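Visit report: Nomero open house, Arkmont

The Sturport bus dropped us at the Nomero gate a little before the doors opened on 3rd August. The visit was mainly meant to be about the Vi control software, but most of the talk was about the stop they had in March. 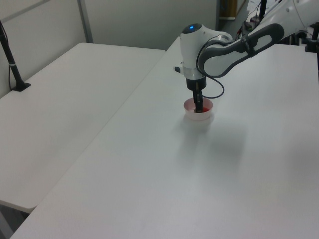
One of the other visitors had read the incident notice and was not impressed. A stop button that takes the power off and lets the arm drop is only half a stop button, she said, and she wanted to know why it had passed the first check.

It was a fair point, and the Nomero engineer who led our group did not argue with it. In March an arm was reaching into a cup when an operator pressed the emergency stop. The brake on one joint was slow to engage. The arm sagged 6 millimeters before it held, and the gripper pressed the cup into the table until the rim cracked. The operator's hand was close but not under it. Nobody was hurt.

The log showed 1301 cycles since the last brake test. The limit on paper was 747. The Vi software had been counting correctly the whole time, but the warning went to a maintenance screen that the bench operators did not normally open. A restart cleared it from the main display – it stayed in the log, where it was found the day after.

They have changed three things. The brake test now runs at every power-up and takes about 80 seconds. If it is skipped or fails, the arm will not leave its parked position. The warning also shows on the operator's own screen and cannot be cleared from there.

I asked whether the slow brake was a bad part or wear. They had sent it back to the supplier and were still waiting for a written answer. Until that comes, the same joint is being checked by hand on every arm in the building.

We were shown a power-up and the test that goes with it. Each joint is loaded in turn with its brake on, and the software looks for movement. There is not much to watch. Someone asked to see a failed test, and they ran one with a false reading fed in. The arm stayed parked and the screen asked for a supervisor.

The written procedure was on a side table and we could take a copy. It still has the old interval on page two – I mentioned this and was told a new version is at the printer.

Lunch was sandwiches in the front office. The afternoon session on cable routing ran long, and I left before the end to get the bus back.

14 shares | 3 comments

Related
Vi software: notes on the spring update
Arkmont trade fair, day one
Brake testing on small arms: a reading list

Contact | Copyright | Back to top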